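Ralulness事業 中間進捗報告
手持ちグリッパキットの試用評価について
提出日 19/12/20

いつもRalulness事業へのご支援をありがとうございます。前回の報告では、Grilteck社の手持ちグリッパキット「Mirnik」を借り受け、開梱して動作確認を終えたところまでお伝えしました。今期はいよいよ机の上で食器を扱う動作の記録に入りました。手応えはとても良く、書きたいことが山ほどあります。購入の可否を判断していただくための報告ですので、困っている点も同じくらい書きます。

まず進み具合です。今期に記録できた動作は2406本でした。申請書で約束した今期の目標は1000本でしたから、大きく上回りました。正直に言うと、申請書を書いた時点では1000本でも強気な数字だと思っていました。ロボットアームを遠隔操作していた前年度のやり方では、一日の終わりに残る記録が本当に少なく、その感覚で見積もっていたためです。手で直接グリッパを握って動かすだけで、ここまで調子が変わるとは予想以上でした。

ただし、2406本のうち700本は学習に使えない記録として除外しました。除外の理由で一番多いのは指の開き幅の信号が映像とずれているもので、これは後の項で詳しく触れます。使える分だけで見ても目標は越えています。除外した記録も消さずに保管し、ずれの補正方法が固まった段階で救えるものは救うつもりです。

作業台の組み方は、前回の打ち合わせでご覧いただいた案から少し変えました。台の上には白っぽい紙を敷いています。食器と背景の境目が取りやすく、影も読みやすいので、後処理の担当からは好評です。その上に縁つきの薄緑のトレイと、受け皿に載せた器を置きます。置く位置と角度は記録のたびに変える決まりで、トレイが手前に来ることもあれば、台の左半分を占めることもあります。

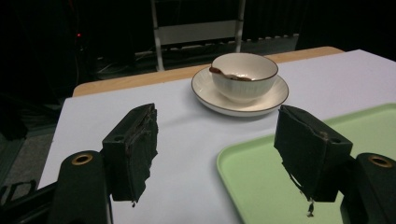 グリッパの指を開いた状態。奥に受け皿つきの白い器とスプーン、右手前にトレイ

食器を題材に選んだのは、申請時の審査で「家庭の台所で役に立つのか」というご指摘をいただいたことがきっかけです。白い陶器は光を返しますし、縁は薄く、つかむ場所を間違えると滑ります。机上作業の評価用としてよく使われる積み木や空き箱に比べると、ずっと手ごわい相手です。けれども、そのぶん成功したときの記録の価値は高いと考えています。スプーンのように細くて器の縁に寄りかかるものは、人が握っているグリッパでも初めのうちはなかなか取れません。指先をどの角度で入れるか、担当者どうしで昼休みまで議論していました(この議論の成果は、作業手順書の改訂版に二ページ分の追記となって残っています)。

キットそのものの使い勝手について。Mirnikで一番気に入っているのは、準備の短さです。朝、電源を入れて指を一度いっぱいに開き、一度閉じるだけで、その日の開き幅の基準が取れます。専用の治具も、壁に貼る目印も必要ありません。新しく入った学生が、手順書を横に置いて一人で始められたのには驚きました。遠隔操作の装置では、独り立ちまでにずいぶん長い練習期間を取っていたものです。

カメラの位置もよく考えられています。グリッパ側から見た映像に左右の指がいつも入るので、対象物と指の距離関係が自然に記録されます。指が画面を占める分だけ手前の物は隠れますが、同じ見え方をロボットに載せた後も再現できるという利点のほうがはるかに大きく、この設計には感心しています。
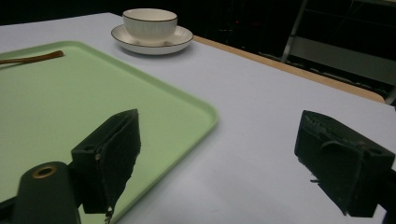

消耗品の費用は、今期の予算で見込みを誤った項目です。申請時には、指の内側に貼るパッドの交換費を年度末にまとめて一回分しか計上していませんでした。実際に使ってみると、パッドの寿命は本体よりずっと短く、交換の基準を早めに決める必要があると分かりました。左の指の内側の縁は少しほつれて表面がざらつき、下の先端からは糸のようなものが一筋垂れています。この程度の傷みで記録をやめるべきかどうかが目下の議題です。映像に写り込む糸は学習側で気にならないという意見と、見た目が日によって変わるのは避けたいという意見があり、現時点では後者に寄せて、毎週の点検で縁の状態を確認し、記録簿に残すことにしました。交換用のパッドはGrilteck社の純正品に加えて、Magsi社の貼り替え材も試しています。Magsi社のものは少し厚みがあり、指を閉じきったときの基準値が変わるため、貼り替えた日は必ず基準の取り直しをしています。握った感触はどちらも良く、陶器への当たりはMagsi社のほうがいくらか柔らかいというのが担当者の感想です。

貼り替え作業は思ったより手間がかかりました。古い糊が指の面に残り、これをきれいに落とさないと新しいパッドが浮きます。Grilteck社の窓口に問い合わせたところ、糊落としの手順を書いた資料がすぐに届き、そのとおりにやるとうまくいきました。この会社の問い合わせ対応は本当に早く、製品と同じくらい高く評価しています。資料が英語版しかないのは惜しいところで、当方で作った日本語の要約を先方に送り、共有の許可もいただいています。

続いて、先に触れた信号のずれについてです。開き幅の信号は本体から、映像はカメラから別々に届き、Mirnik付属の記録ソフトが両者の時刻を合わせます。長く続けて記録していると、この時刻合わせが少しずつ狂い、映像の中では指がもう器の縁に届いているのに、数値の上ではまだ開いているという記録ができてしまいます。除外した700本の大半がこれでした。記録を短く区切って毎回ソフトを起動し直すと、ずれはほぼ出なくなります。三月に入ってからの記録はすべてこのやり方に切り替える予定でしたが、あまりに効果がはっきりしているので、前倒しして今期の途中から全面的に切り替えました。

同じ現象はGrilteck社にも報告済みで、修正版のソフトを用意しているとの返事をもらっています。配布の時期はまだ示されていません。修正版が届き次第、古い方法で長く録った記録と比べて、除外分がどこまで減るかを確かめます。

以下は、記録班が内部向けの連絡ページに載せた文章を、班の了解を得てそのまま転載したものです。現場の空気が一番よく伝わると思います。

器まわりの記録で気づいたこと(記録班より)

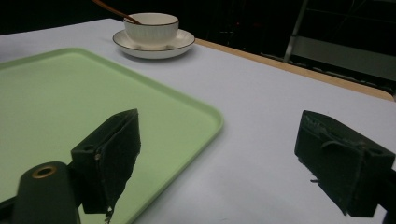
この記事は6分で読めます

Mirnikを握り始めてしばらくたちました。最初の週は手首が痛くて、みんなで湿布の話ばかりしていましたが、今はもう平気です。肘を台の縁に軽く添えて、手首だけで向きを変えようとしないこと。これに尽きます。腕ごと動かすほうが映像も滑らかで、後処理の人に喜ばれます!

器に細い柄が立てかけてあるときは、いきなり柄に行かないでください。受け皿の手前で一度止まり、指の間に器がきちんと収まる向きになってから前へ出します。止まる時間は一呼吸くらいで十分です。急いで突っ込むと、左の指が柄を押して器の中で回ってしまい、その後どんなに丁寧にやってもきれいな記録になりません。やり直しは恥ずかしいことではないので、回ったら置き直して最初から録りましょう。

トレイは角が丸いので、角のあたりで物を離すと縁に乗り上げやすいです。置く場所に迷ったら、縁から離れた平らなところを選ぶのが無難です。とはいえ、そればかりだと記録が偏ります。慣れてきた人は、わざと縁の近くに置く回も混ぜてください。記録簿の備考欄に「縁」と一文字書いてもらえれば集計のときに拾えます。

受け皿の影は気にしなくて大丈夫です。薄い影が紙に落ちているくらいが、距離をつかむのにちょうどいいと個人的には思っています。照明を足したり動かしたりしたときだけ、忘れずにひとこと書いておいてください。あとから映像を見た人が首をひねらずに済みます。

指を開くときは、途中で止めずに最後まで開く癖をつけると楽です。中途半端な開き方で近づくと、白い器の縁が思っているより手前にあって、こつんと当たります。陶器の音って、部屋じゅうに響くんですよね……。割れたものはまだありませんので、この調子で行きましょう。

転載は以上です。

学習側の状況も簡単にご報告します。使える記録のうち1000本近くを用いて、器を受け皿ごと押さずにつかむ動作の試験的な学習を一度回しました。まだロボットの実機には載せておらず、記録に対する予測の当たり具合を見ている段階です。それでも、指を入れる向きの予測は前年度の結果とは見違えるほど安定しており、解析担当は結果の図を印刷して壁に貼りました。一方、スプーンの柄や細い棒状の物に対する予測はまだ弱く、近づいた最後のところで迷うような揺れが残っています。ここは記録の量よりも、向きの種類を増やすことで改善を図ります。

次期の予定
・修正版ソフトの受け入れ試験と、除外した記録の再処理
・細長い食器を中心とした追加記録。置く向きの組み合わせを記録簿で管理する
・純正パッドとMagsi社の貼り替え材の耐久比較。同じ担当者、同じ作業で行う
・実機への搭載試験の準備。アーム側の取り付け部品は設計を終え、加工の見積もりを依頼中

予算についてのお願い
消耗品費の不足分は、旅費の残額からの流用で補いたいと考えています。現地での操作講習がオンラインに変わり、その分の旅費が使われずに残っているためです。流用申請書は別便でお送りしましたので、ご確認をお願いいたします。

キットの購入判断について、現時点での当方の意見は「購入を推奨、ただし修正版ソフトの確認を条件とする」です。貸出期間は三月末で終わります。それまでに修正版の試験結果をお示しできるよう進めます。もし試験が間に合わない場合には、貸出の延長をGrilteck社に相談することになりますので、その際は早めにご連絡いたします。

記録映像の見本をご覧になりたい場合は、事務局までお知らせください。器とスプーンの回はどれも見ごたえがあります。ご来訪も歓迎いたします。実際に握ってみていただくと、この道具の軽快さがすぐに分かると思います。

Ralulness事業 事務局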